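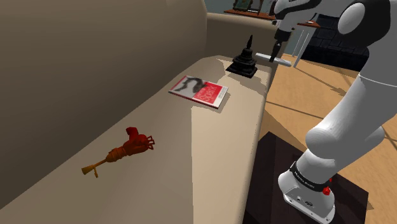

Notes from the Havetti open day (Tirkholm site), June

For everyone, incl. those who missed the bus. Read before lab 4. Slides not up yet, will post when I get them from Nuria Casado.

1. What we went for

Havetti runs its manipulation work in simulation first, real arm second. Open day was mostly the simulation side. 13 of us in the Nisbet room, big wall display (3840 across), one operator desk. Nuria drove and talked at the same time.

Task shown: rendered living space, one Franka Emika arm on a fixed base, a few household things lying within reach. Red book, "Spark" on the cover. A long red item with a handle. Small black pagoda-type figurine farther along. Instruction comes in as a plain sentence, arm has to pick the thing named and leave the rest alone.

2. Terms you need

Scene: the room plus everything in it, before anything moves.
Episode: one attempt, from reset to success or timeout.
Seed: the number that fixes the random bits. Same seed, same layout.
Gripper pose: position AND orientation of the hand. People keep forgetting orientation. Don't.
Pregrasp: the pose the hand goes to first, a little clear of the object. Fingers open.

3. How the demo ran

Pomavex is their in-house simulator. Steps at 60 Hz. Control target goes out every step, camera views get saved less often (she gave a number, I didn't catch it, will ask).

Order of work:
Load room, load objects, drop them on the surface and let them settle.
Check nothing fell through or landed upside down. If it did, new seed.
Send instruction.
Arm to pregrasp, descend, close, lift, hold.
Score it. Reset.

They do roughly 2000 episodes before anyone looks at a success rate. Smaller runs jump around too much to compare two versions of the controler.

4. Flat things are hard

Main discussion of the afternoon. A parallel gripper wants two opposite sides it can get hold of. A paperback lying flat gives you almost no height to close on, and it's likely too wide to span the long way. Options she listed:

Come in at the short dimension, if the opening allows.
Slide it to an edge first, then pinch the overhang.
Tilt one finger under. Works in sim, scrapes the table in real life.

Rotation matters too. If the book is lying at an angle the wrist has to turn to match, and the wrist has limits. Sometimes the arm is close enough to reach but can't get the hand round the right way. 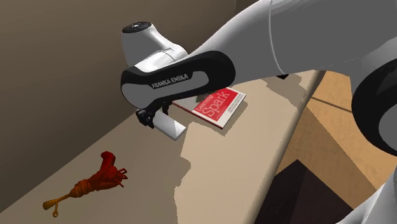 Handles are easier to close on but then you get the opposite trouble: grab a long object at one end and it swings when you lift. Hence the "hold" at the end of the episode. Lift alone dosn't count as success at Havetti, object has to stay put in the fingers.

5. Asked from the floor

Does the lighting matter? For the controller that gets poses directly, no. For the one that works from camera views, yes, a lot. Shadows from the arm across an object change what the network sees.

Why household clutter and not blocks? Blocks were last year. Easy to score, told them little about odd shapes.

Friction values? Partly measured, partly guessed. Her words: "the guessed ones are the ones that bite."

6. For lab 4

Bring: one flat object and one long object, your choice, nothing breakable.
Write down a pregrasp pose for each, with orientation. Sketch is fine.
Say what you'd count as success, in one sentence, before you run anything.
Half a page max. Hand in at the start, 9 am.

Still to add: camera save rate, link to Pomavex sample logs if they let us have them.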